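Skoltwood Heavy Bag, 800 Series

I boxed as an amateur for 18 years and I still hit a bag most mornings before work, so when I started selling gear I knew the first thing on the list had to be a bag I'd hang in my own garage. I went through a lot of bad ones getting here (one of them sagged like an old sofa by February!) and the Skoltwood is the one I kept.

It's a long bag, good for hooks to the body and uppercuts as well as straight punches. The shell is thick leather, double stitched at the seams, and the fill is shredded cloth packed in layers, so you don't get that rock-hard patch at the bottom where everything has settled. I still give mine a quarter turn every Tuesday, just out of habit. The straps and swivel come with it. The ceiling mount doesn't, and please put it into a solid beam, I've seen drywall come down on a guy in mid-combination.

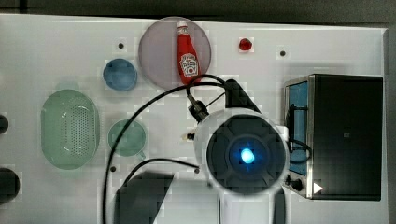 Cecilia Ansah wrote to ask whether it's too much bag for someone just starting out, and said her wrists were sore after three rounds on the one at her gym. My answer was no, as long as you wrap properly and wear real gloves. I'd go with the Parotari training gloves in the heavier size, and keep the punches light for the first couple of weeks. She went for the bag and the gloves together, and added the Jalham wraps, the long ones.

If you're in an apartment, look at the Demchenko freestanding bag instead. It's quieter, it rolls into a corner, and your downstairs neighbors will still talk to you. It does slide a bit when you really lean on a right hand, so put a rubber mat under it.

The shell is covered for 3,000 rounds or two years, whichever you hit first, and yes, I take your word for the rounds. My own bag is at 3,665 in the notebook and the seams are fine. Straps and swivel are covered for one year. Bags ship unfilled if you'd like to save on freight, just tick the box at checkout and I'll send the filling instructions along with it.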